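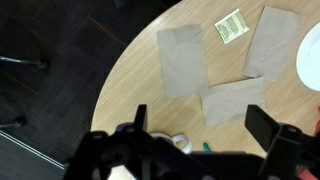 *By Bleddyn Prothero*

# Stonix Table Oil

Stonix is a clear oil for indoor timber furniture. It soaks into bare or previously oiled wood and dries to a low sheen. We sell it for dining tables, desks, benchtops and shelves. It darkens pale timber a little and brings up the grain, so try it underneath first if colour matters to you.

It won't work over varnish or polyurethane. If a drop of water sits on the surface and doesn't mark it after ten minutes, the table is probably sealed and will need stripping before you oil it.
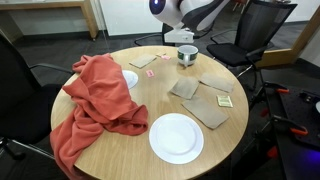 Sand with 220 grit, going with the grain, then vacuum and wipe off the dust. Stir the tin well. Put on a thin coat with a cotton cloth, leave it for fifteen minutes and wipe away everything still sitting on top. Most complaints we get are about sticky tables, and in nearly every case the extra oil was left on.

Let the first coat dry overnight and repeat. New timber takes 2 coats. A table that was oiled last year usually needs one. 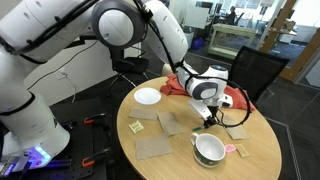 *Wooden tabletop, Celville*

Keep hot pans and wet glasses off for a week. After that, wipe up spills as they happen and clean with a damp cloth and mild soap. Vinegar and spray cleaners will dull the finish.

Oily rags can catch fire on their own. Lay them flat outside to dry, or soak them in water before they go in the bin.
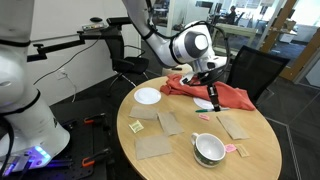

Bleddyn Prothero

The tin has the same lid as our Yeom floor oil, so check the label before you open it. The floor oil has a hardener and sets much faster. For tins with a damaged lid, ask for Rhodri Voyle at the Celville counter. We're closed for stocktake in the first week of February.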